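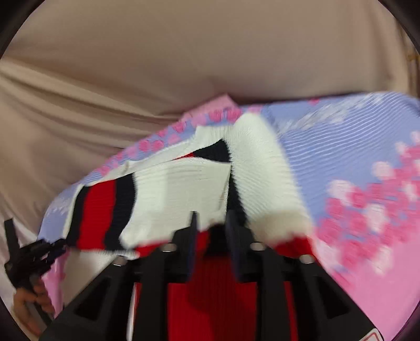 Jeser hand-held gripper: two months of laundry demos

Reviewed by Isla Whitelaw

I bought the Jeser in July to replace the leader arm I'd been using for teleop, and I've now recorded 981 demos with it, nearly all of them clothes. Short version: I love it, with one or two grumbles about the fingers.

If you've tried to teach a robot to handle fabric by remote control you'll know the feeling. You're driving the arm from across the bench, you can't tell whether you've got one layer or three, and by the time you've worked it out the shirt is on the floor. With the Jeser you just walk up to the clothes and do the job with the gripper in your hand, and the camera on top records what the fingers are up to. My first full day with it I got 188 usable takes. My best day on the leader arm was nowhere near that, and my shoulder was sore for most of the week afterwards.

What I've been folding

The hard stuff, mostly! Pleats are the best test I've found. There's a lavender and pink one covered in cherry blossom that slides about under everything, and I like to pair it with a ribbed knit, white with a black and red stripe and bright red elsewhere. The two behave completely differently when you pinch them. Rib knit bunches up into a tall hump between the fingers, while the pleats want to spread and run away sideways. Getting both into one set of demos has done more for my policy than any amount of fiddling with the training settings.

Fingers and grip

Two long black fingers, nicely stiff, and they get into a fold without dragging the whole pile along. The frame is sturdy and bolted together, so you can pull it apart at the kitchen table with ordinary tools. I've had mine apart twice and it went back together with no play in it.

My grumble is thin cotton. The fingertips will skate off a single layer of hanky-weight fabric unless you come in quite flat. I stuck some grippy tape on the tips and that mostly sorted it, but at this price I'd have liked a second set of tips in the box.

The camera

Very wide, and properly useful. You get both fingers and plenty of whatever is going on off to the sides, so your other hand can help out and still be in the recording. Colours hold up well, even on patterned fabric. Fast moves do smear in my flat's evening light, so slow down on the lift or buy a better lamp. I did both.

Software

Takes go into Vadadano, the desktop app, for trimming and labelling. It's plain and quick. Tracking dropped out on 7 takes early on, every one of them with a blank sheet hung behind the work and nothing much else for it to lock onto, so leave a bit of clutter in view. Export is a single button - bless them - and the files opened in my training scripts first go.

Comfort

Light enough for an hour at a stretch. The handle is a touch fat for my hand, though my mate Manolis reckons it's perfect. Left-handers get the same trigger reach as everyone else, which was a nice surprise.

Should you get one?

If your robot is going to deal with cloth, bags or anything else floppy, yes, absolutely. If you're only doing pegs and blocks, the leader arm you already own is probably fine. I'm starting on fitted sheets this Sunday and will update the review once I've calmed down.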